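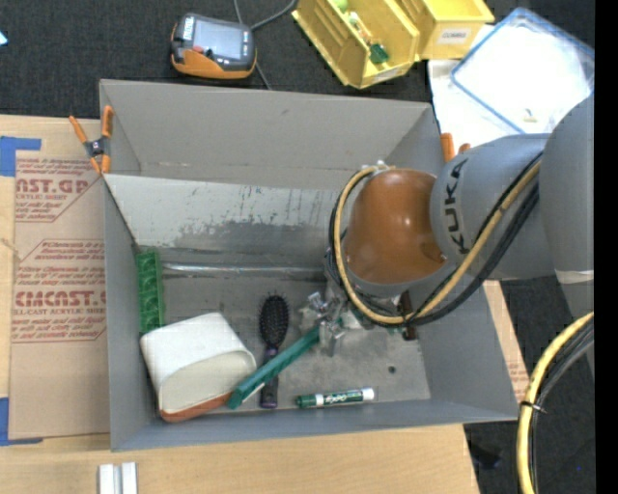
Jhonatan Henao
Research engineer, Rivadeneyra Laboratory

Figure 4. The Emura gripper in the gray bin, at the upper end of a long green object that lies across the handle of the hairbrush. The cream container and the green tray are on the left, and the marker is near the front wall.

4. Comparison of the two grippers in the bin

The tabletop tests in Section 3 put one object at a time on a flat surface. Both grippers did well there, and the results gave us little reason to choose one over the other. We repeated the comparison in a deep bin, where the walls limit the approach directions and objects can rest on each other. This section covers the setup, the procedure, and the outcome of those runs.

4.1 Setup

Both grippers were mounted on the same KUKA arm, shown in Figure 4. The Emura gripper has metal fingers driven through exposed joints, and the fingertips swing slightly downward as they close. The Enora gripper has parallel fingers on a straight slide, and its tips stay at one height for the full stroke. The Enora body is wider than the Emura body, and this mattered more than we expected once we moved from the table to the bin.

The bin was held in place with spring clamps on the rim. During early trials without clamps, contact with a wall was enough to shift the bin, and every grasp planned after that carried the error. We left the worn floor and the scuffed back panel as they were. Stains on the floor sometimes gave false edges in the segmentation, but the same floor was used for both grippers and we did not correct for it.

Cables were routed outside the wrist. A loop has to be left slack so that the last joint can turn, and the size of that loop sets a practical limit on wrist rotation when the arm is low in the bin. We used the same loop for both grippers and did not retie it between runs.

The controller was Jundilik, running the same grasp planner and the same speed limits in all runs. Grasp candidates were ranked by a score that combines finger clearance, the angle of the approach, and the estimated width of the object. The only values changed between grippers were the tool geometry, the maximum opening, and the closing offset described in 4.3.

4.2 Objects and procedure

The object set had 20 household and office items. We picked them for shape more than for weight. Long thin objects, such as the marker and the hairbrush in Figure 4, test whether the fingers can close near the floor. Hollow or rounded ones, such as the cream container, tend to roll or tip when one finger touches first. The green molded tray, with its row of recesses, gives several possible grasp points, most of them poor ones.

Before each run an operator placed a group of objects in the bin by hand, following a printed layout sheet. The sheet gave the position and the resting side for each object, and it also gave the crossings, meaning which object lies over which. The same sheets were used for both grippers. The operator did not touch the bin again until the run ended. A run ended when the bin was empty, when the planner found no candidate above the score threshold, or when the arm stopped on a force limit.

An attempt was counted from the moment the gripper started its descent. It was marked as a success if the object was lifted over the rim and released in the drop area. An object that slipped during the lift was marked as a failure even if it came to rest in an easier position for the next attempt. If two objects came up together we marked the attempt as a failure, too. Earlier work in our laboratory counted these double lifts as successes, so the rates here should not be compared directly with the older ones.

4.3 Closing offset

The downward swing of the Emura fingers means that a grasp planned at the right height can end with the tips pressing on the floor. We measured the drop with a gauge block and raised the planned height by 2 mm for objects of marker thickness. A larger offset protected the tips but made the fingers close above the widest part of round objects, and they squeezed out. A smaller one led to force stops.

The Enora fingers did not need an offset. Their tips are thicker, though, and for an object lying flat against a wall there was often no room for the outer finger. The planner could sometimes solve this by turning the wrist, until it reached the cable limit noted above.

4.4 Results

Across both grippers we recorded 722 attempts, split evenly, and 94 of them were failures. The Emura gripper had fewer failures overall. The difference came almost entirely from objects near the walls and in the corners, where its narrow body let the planner keep an approach close to vertical. In the open middle of the bin the two were close enough that we would not claim a difference from this data.

Crossed objects were the hardest case for both. The arrangement in Figure 4 is typical: a long object slopes over the brush handle, with its lower tip against the side of the container. A grasp at the raised end is easy to reach, but the object then hangs far off its center. When the lift was straight up, the low end dragged along its neighbor. Adding a short sideways move at the start of the lift helped in many of these cases -- it also pushed neighboring objects into the wall more often, and that made later attempts harder. We kept the straight lift for all counted runs.

Double lifts were more common with the Enora gripper. The thick tips tended to catch the handle of the brush along with whatever lay across it. Slips were more common with the Emura gripper, mainly on the container, where the fingers met a rounded corner and rode over it.

Force stops happened with both grippers and had different causes. With the Emura they came from the floor, usually when the depth estimate on a dark object was too low. With the Enora they came from the rim or a side wall touching the gripper body.

4.5 Limits of the comparison

All runs used one bin, one arm, and one planner. The planner was first written for a parallel gripper and assumes that both tips stay level, so the offset in 4.3 is a patch for a model that does not fit the Emura well. A planner that included the finger swing might do better on round objects. We also did not vary the finger pads. Both grippers ran with the pads they were supplied with, and the Enora pads are softer. Some part of the difference in slips may come from the pads alone, and the present data cannot separate the two effects.

The runs in Section 5 use the Emura gripper only, with the same offset and the same layout sheets.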